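# Keeping your awards-night clothes wearable

April 29, 2019

I love awards season, and I'll admit I've bought more than one sparkly thing because somebody looked wonderful in something like it on the stairs at the Prirnden film gala. The trouble is that those dresses get one evening and a team of people to look after them, and ours have to last through weddings, birthdays and the odd cruise! My own green sequin number cost me $135 at Parketti and it's still going, so let me pass along what I do.

**Sequins and beads.** Fold them, please, and don't hang them. I turn the dress inside out, lay a bath towel down the middle and fold it over that in thirds. If a bead comes loose, put a dab of clear nail polish on the knot at the back and let it dry before you touch it again (I never wait long enough, and I always wish I had).

**Makeup on the collar.** Use a little dish soap on a damp white cloth, and work from the outside of the mark toward the middle. Leave it for five minutes and then dab with cool water. On silk I'd take it to the cleaner, and I say that as someone who once tried very hard not to.

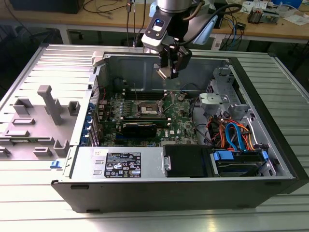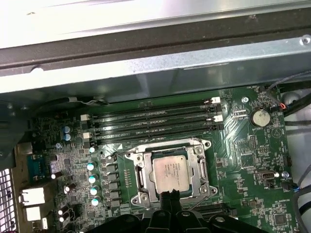

**Structured evening bags.** The boxy metal-framed clutch is everywhere again, and most of us have an old one with a hinge that sticks or a lining that has come unglued. Clear yourself a table under a good lamp and empty the bag completely, including the little pocket where the mints go. Then lay it down with the opening facing you and work from above, like the computer tower in the first picture, on its side with the side panel off. You'll see the torn bit of lining far better than you would peering in with the bag standing up. Fabric glue on a toothpick will do nicely, and go easy on it.

**Faux fur.** Shake it outdoors and brush it with a clean pet brush, always in the direction it lies. I do mine in August, when the porch is warm, and it goes back in a cotton bag (never plastic) until the parties start.

**Satin shoes.** Stuff the toes with tissue the same night you wear them. My Omura heels are 4 years old and the scuffs have mostly come out with a soft dry toothbrush. For the one that wouldn't, I dyed the pair navy, and I like them better now.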